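I moved to Sturnatville in July with a box of calligraphy brushes and a plan to finally get good at something slow. By the end of the first week I had been told by three different websites that I was ruining my brushes. Wrong soap, wrong water, wrong way up. I have now read more about brush care than any adult should, and I believe maybe a third of it.

Take conditioner. The Mthembu catalog sells a bottle of brush conditioner for 30 dollars and claims it "restores the memory of the hair." Hair has no memory. I used it on one brush and plain water on its twin, same ink, same paper, every evening for a month. I can't tell them apart and I don't think you could either.

Then there's the rule about never letting ink touch the ferrule, or on a bamboo brush, the glue at the root. I'll grant that one. Dried ink in the root spreads the hairs and the point is gone. I lost a decent goat hair brush that way on a Tuesday when the phone rang.

Hanging is where people get religious. A brush has to dry point down, they say, or water creeps back into the handle and rots it. The stands get very fancy very fast, with prices to match.

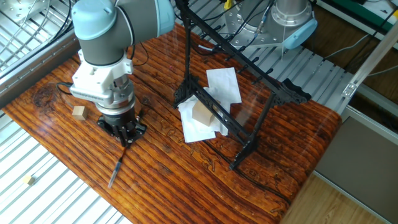
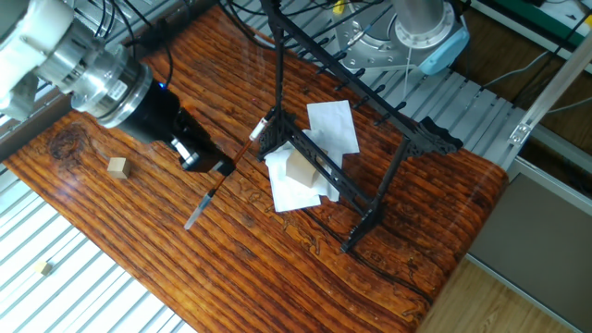
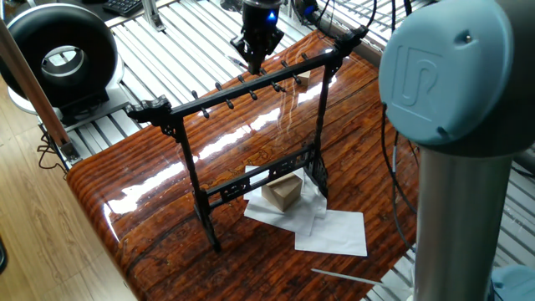
A rack with pegs, in other words, and some of them come carved. Brasberg lists one at 600 dollars. I paid a lot less than that for mine and it does the job, if the job is holding brushes by their loops.

Does a brush really have to hang to dry?

Laying it flat works fine as long as you squeeze the water out first, shape the point with your fingers and leave the tip over the edge of something so air gets around it. Hanging is handy if you own a lot of brushes and are short on table. Standing a wet one point up in a jar is the only habit I'd drop.

The part I can't get past is the numbers. A forum called Judora has a thread on drying that runs to 1,104 replies, and I went through more of it than I'd like to admit looking for one person who had tested anything. Plenty of people had a teacher who said so. One had split a handle, but he'd also left it on a radiator all winter and didn't seem to think that mattered.

I still hang mine. The loops are there and it keeps the cat off them. If somebody shows me two cracked handles and two good ones from the same batch, I'll come back and edit this. Next up is ink sticks versus bottled ink, which I expect to be worse.

Recent posts
Bottled ink that smells like a basement
Cheap paper, a defense
I tried the Mthembu starter set
What a felt mat does and doesn't do
Moving with too many books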